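6. Puesta en marcha del ciclo de manipulación de tejidos

Este capítulo describe la configuración del planificador bimanual de Marnlow para piezas textiles planas. Se da por hecho que los dos brazos están referenciados (capítulo 3) y que la calibración mano-ojo de ambas cámaras de muñeca está guardada (capítulo 5).

6.1 Requisitos previos

Antes de iniciar el ciclo, compruebe lo siguiente:

Los procesos arm_left, arm_right y percepción figuran como ACTIVO en el panel de estado.
Los ficheros left_hand_eye.yaml y right_hand_eye.yaml pertenecen a la misma sesión de calibración.
La zona de trabajo común está definida en workspace.yaml y su origen coincide con el marco de la mesa, no con la base de ninguno de los brazos.

PRECAUCIÓN: No entre en el volumen de trabajo con el planificador en modo AUTO. La parada por software no sustituye a la parada de emergencia cableada.

6.2 Carga del perfil de tarea

1. Abra el editor de tareas y seleccione Perfil > Importar.
2. Elija cutley_plano.task. El perfil Cutley contiene los parámetros de agarre por esquinas y la secuencia de aproximación simultánea.
3. En el campo Estado inicial, seleccione PREAGARRE_SIMÉTRICO.
4. Fije el tiempo de espera de percepción en 900 ms.
5. Pulse Validar. El editor comprueba la cinemática inversa de las dos poses de preagarre y la distancia entre eslabones.
6. Guarde el perfil con otro nombre. Los perfiles de fábrica se sobrescriben al actualizar.

Nota: si la validación devuelve IK_SIN_SOLUCIÓN en un solo brazo, revise primero la transformación base-mesa de ese brazo. Modificar la pose de preagarre oculta el error y lo traslada a la fase de elevación.

6.3 Detección de esquinas

El módulo Sadowski segmenta el tejido, aproxima su contorno por un polígono y propone dos esquinas de agarre, una por brazo. No exige que la pieza esté alineada con la mesa. El ángulo del borde se calcula en cada ciclo y se aplica a la orientación de ambas pinzas.

1. Coloque la pieza en la parte central de la mesa, extendida y sin dobleces que oculten una esquina.
2. Ejecute Percepción > Captura única.
3. Compruebe en la vista superpuesta que el contorno sigue el borde real del tejido. Las arrugas superficiales no deben aparecer como bordes.
4. Si aparecen bordes internos, aumente edge_min_length en pasos de 4 píxeles y repita la captura.
5. Asigne las esquinas con Asignar > Automático. El criterio por defecto minimiza el recorrido y prohíbe el cruce de brazos.
6. Lance Mover a preagarre con la velocidad limitada al 10 %.
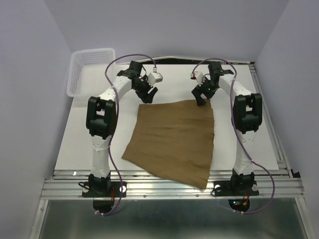 Figura 6-1. Brazos en posición sobre las esquinas superiores de la pieza, con las cámaras montadas junto a las pinzas.

Las dos pinzas no tienen por qué quedar a la misma altura. El planificador toma como referencia la altura local del tejido en cada esquina, y una diferencia entre brazos es admisible mientras el indicador de sincronía permanezca por debajo de 49 ms.

PRECAUCIÓN: Los cables de las cámaras no forman parte del modelo de colisión. Después de cambiar su recorrido, ejecute la trayectoria completa a velocidad reducida y sin pieza.

6.4 Ajuste del descenso

1. Pase el planificador a modo PASO A PASO.
2. Ejecute DESCENSO en el brazo izquierdo y, a continuación, en el derecho.
3. Lea el valor contact_z de cada brazo en el registro.
4. Introduzca esos valores en Perfil > Alturas.
5. Repita con los dos brazos a la vez.

El controlador interrumpe el descenso cuando el residuo de par supera el umbral contact_threshold. El valor de fábrica es 615, en unidades internas del accionamiento. Un umbral demasiado bajo detiene la pinza antes de llegar al tejido; uno demasiado alto carga la muñeca contra la mesa.

6.5 Mensajes frecuentes

ESQUINA_AMBIGUA: el polígono tiene más de 4 vértices. Extienda de nuevo la pieza o suba la tolerancia de simplificación.

DESFASE_BRAZOS: los relojes de los dos controladores no están sincronizados. Reinicie el servicio de tiempo y vuelva a cargar el perfil.

MARCO_CADUCADO: la última captura es anterior al tiempo de espera configurado. Repita el paso 2 de 6.3.

Las modificaciones de workspace.yaml en instalaciones Prukdale requieren la firma de la responsable de integración, Jeanine Visser. El procedimiento de firma se describe en el apéndice B.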